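Dutum HS-2 Label Printer: Four Months on a Parts Wall

The Dutum HS-2 is a desktop thermal label printer for tape between 1/4 inch and 1 inch wide. It sits in the middle of the Dutum range, above the handheld units and below the networked model with the cutter stack. I bought mine in June to relabel a wall of small-parts drawers, and it has been in use most weeks since then. The old labels were a mix of handwriting, inkjet paper under clear tape, and output from a Sinik handheld that is now retired.

Setup is short. The printer ships with a power supply, a USB cable, one starter roll of black-on-white tape, and a folded sheet in six languages. The starter roll is shorter than a retail roll and ran out on the first afternoon. Drivers installed without trouble on two computers. The phone app wants an account before it will print anything, so I removed it and have printed from the desktop software ever since.

Print quality is good at normal text sizes. At 6 point, lowercase letters remain legible, though the closed loops in "a" and "e" begin to fill in on the glossy tape. The matte tape holds small type better. Thin horizontal rules print evenly. Thin vertical rules show a slight wobble if the tape roll is nearly empty, probably from uneven tension as the core turns. Barcodes scanned on the first try at the default width. QR codes need to be at least half an inch square, and anything smaller was unreliable with my scanner. 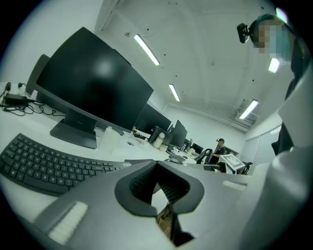 Speed is adequate. A single drawer label takes longer to cut than to print. The real delay is the leader: the printer feeds nearly an inch of blank tape before each job. Printing one label at a time wastes a good deal of material. The fix is to queue labels as a batch and turn on half-cut, which scores the tape face and leaves the backing whole. The labels then come out as one strip with a single leader. Half-cut is off by default and sits two menus down, under Media instead of Output.

Spreadsheet import is the main reason to choose this model over the cheaper one. I loaded a file with 603 rows and mapped the columns for part number, description, and drawer. The preview took a while to build but did not crash. Two problems came up. The software strips leading zeros from part numbers unless the column is formatted as text in the source file, and it truncates long descriptions with no warning. Shrink-to-fit cures the second problem but is set per template, so every new template has to be changed by hand.

The cutter is the weak point. It began leaving a small tag on the lower corner of wide tape late in the second month. Cleaning the blade with alcohol helped for a few days. Dutum sells a replacement blade unit, and swapping it takes one screw and a little patience with the ribbon cable. The manual gives no service interval for the blade.

Adhesion depends on the surface. On painted steel and smooth plastic drawers the standard tape has held with no lifting. On the textured polypropylene bins, corners lifted within two weeks. The extra-strength tape stays down on those but leaves residue when removed. I also tried Bosman tape, which fits the cartridge bay and costs less. The print was slightly gray, and the printer showed a media warning before each job. The warning can be dismissed but not disabled.

Noise is a short mechanical whine during feeding and a click at the cut. It can be heard across a room but is easy to ignore. The case runs warm during long batches. After 144 labels in one strip, the unit paused to cool, then resumed in the right place without reprinting.

Compared with the Astodska desktop printer I used before, the HS-2 has sharper output and much better import tools. The Astodska has a stronger cutter and a shorter leader, and it remembers its last settings after power off. The HS-2 returns to its defaults every time, including the half-cut setting.

For a few labels a month, a handheld is enough and costs less to feed. For large batches from a spreadsheet, the HS-2 does the job well, provided the templates are set up first and a spare blade is on the shelf.

Rating: 4 out of 5. One point off for the cutter and the settings reset.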